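Slip and Trip Walkaround Checklist for Small Commercial Policies
Irnthorpe office block, outside areas, with our comments

Thank you for going through this with us before your renewal. The checklist is the same one we use for every storefront and office policy written through Benivine, and we have left our comments in after each item so that you can see what we were thinking when we marked it. Please don't be put off by the length. Most of the items are marked OK, and the ones that aren't are mostly paperwork.

1. Property address on the policy matches the building. OK.
Comment: The declarations page now says 203 and the old one said 92, which was the mailing address of the previous owner. If you still have the old page in a drawer, please throw it out, as it has already confused one adjuster.

2. Named insured is correct. NEEDS ATTENTION.
Comment: The lease is in the name of Rahimi Holdings and the policy just says Rahimi. That may well be fine, but we would so much prefer to fix it now, on a quiet afternoon, than after somebody has filed a claim. One short form, one signature.

3. Responsibility for walkways is set out in writing. NEEDS ATTENTION.
Comment: We read the lease twice (it's a long one!) and it says the tenant keeps the entrance "in good order" without saying where the entrance stops.

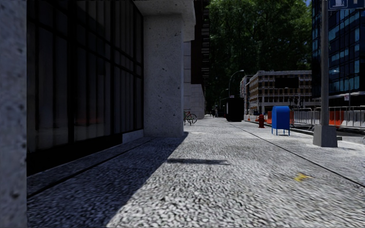 Ask the landlord for a letter or a marked-up plan, whichever is easier for them. If it comes back that the city looks after part of it, we'd like that in writing too, even if it's only an email.

4. Inspection log kept up to date. OK, with a note.
Comment: The log is in good shape and we were really pleased to see it. There is a gap of 9 days in January with nothing written down at all. If the person who normally does it was on vacation, just write that in, and say who filled in. A plain log with honest gaps does you more good than a perfect one that was all written on the same day with the same pen.

5. Snow and ice contract in force. OK.
Comment: Fedo Grounds has sent over the contract and it runs through the end of the season. Visits are billed by the trip, so keep the invoices with the log, please, and not in the bookkeeping folder where they are now.

6. Contractor's certificate of insurance on file. MISSING.
Comment: This is the one we would ask you to do first. The certificate we were given has expired. Call Fedo and ask for a current one that lists you as additional insured. They get this request all the time and usually turn it around the same day.

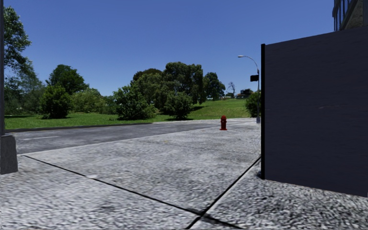
While you have them on the phone, ask whether their limits match yours. Your policy carries a general liability limit that your lender has asked for, and a contractor with a much smaller one can leave you picking up the difference.

7. Incident report forms available to staff. OK.
Comment: They're behind the front desk, and the person we spoke to knew right where to find them. We left 5 more.

8. Medical payments coverage reviewed. DISCUSSED.
Comment: You asked if it was worth raising. It doesn't cost much, and it can settle a small matter kindly before it grows, so we lean toward yes. Have a think and let us know.

Please send the items from 2, 3 and 6 back by Tuesday if you can. If the landlord is slow, send the other two along and we'll hold the file open for the letter.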